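4.2 Condition wording in secondhand and estate listings

The second part of the study looks at how sellers describe wear. We collected 2,656 closed listings from three resale sites, Ornura, Skostell and Huet, and kept only those in which one person had written the whole text. Listings made from a store template were dropped, as were lots with more than one item. The categories were baskets, table linens, outer clothing, small furniture and kitchen pottery.

Each listing was read by two coders working apart. They marked every phrase that dealt with condition and sorted it into one of seven groups: age claims, general grades ("very good," "fair"), named faults, repairs, missing parts, cleaning, and statements of doubt. A phrase could be placed in more than one group. Where the coders disagreed, a third reader made the final choice. Most disagreements were over general grades that leaned on age, such as "good for its years," which one coder at first treated as an age claim only.

General grades were the most common group in every category except small furniture, where named faults came first. Sellers of furniture tended to write about scratches, loose joints and drawer runners, and they often gave the place of the fault. Sellers of baskets and linens did this less. A basket might be called sound in the title and then be said to have "a little loss" near the rim, with no word on how much or on which side. Pottery fell in between. Chips were nearly always named, but fine cracks in the glaze were often left to a closing line such as "usual crazing."

Outer clothing differed from the other categories in one respect. The same garment could be graded in separate parts, with the shell, lining, cuffs and fastenings each given a few words. For a quilted jacket with a front zipper (Figure 3), the coding guide allows up to four condition phrases before the seller has said anything about the garment as a whole. We counted these separately and did not merge them into a single grade, even when the seller used the same adjective each time.

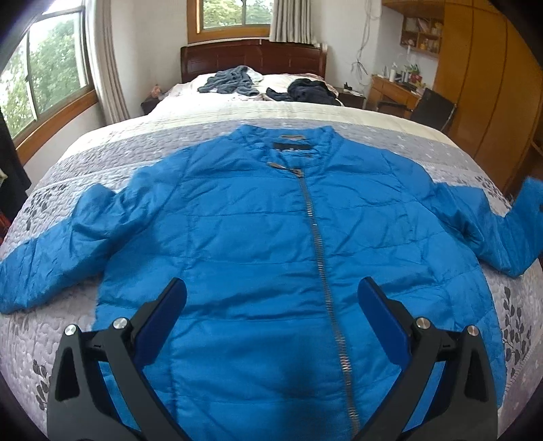

Figure 3. Blue quilted jacket with stand-up collar and front zipper, laid flat.

Yiran Yao objected at this point that a part-by-part grade is a habit of the platform and says little about the seller: on Ornura the entry form asks about fastenings on a line of its own, so people fill it in, and the same people selling the same coat on Huet would write "nice warm coat" and stop there. Yao's view was that any comparison between categories should first be run within a single site.

We followed this advice and ran the comparison again for each site. The gap between clothing and the other categories became smaller on Ornura and stayed about where it had been on Skostell, whose form has one open text box. On Huet there were too few clothing listings for the result to mean much, and we do not report it. The entry form explains part of the pattern, then -- though we cannot say how large a part without listings written by the same sellers on more than one site.

Statements of doubt were found in 333 listings. These are phrases in which the seller says that something about the item is not known, for instance whether a handle was once present, whether a finish is original, or whether a stain will wash out. We had expected them mainly in short listings by people with few sales. They were in fact more common in the longer ones, and often came from sellers who named faults with care elsewhere in the text. In 16 listings the doubt was about age alone, and in all of these the title still gave a decade.

Doubt also had its own place in the text. It tended to follow a named fault directly, in the same sentence or the next one. General grades stood near the start, often in the first line after the measurements. Store notices, such as invitations to look at other stock or to write with questions, came last and were not coded.

Two limits should be kept in mind. First, we worked from closed listings only, and a listing that was edited after a buyer's question is seen in its final form. Some named faults may have been added late for that reason. Second, the coders read the text without the seller's photographs. A seller who shows a worn corner clearly may see no need to write about it, and our counts would miss this. A later round with listings from Merkulport, where earlier versions of each text are kept, should help with the first problem. The coding guide for that round has been shortened, and the group for cleaning is now split into washing and polishing.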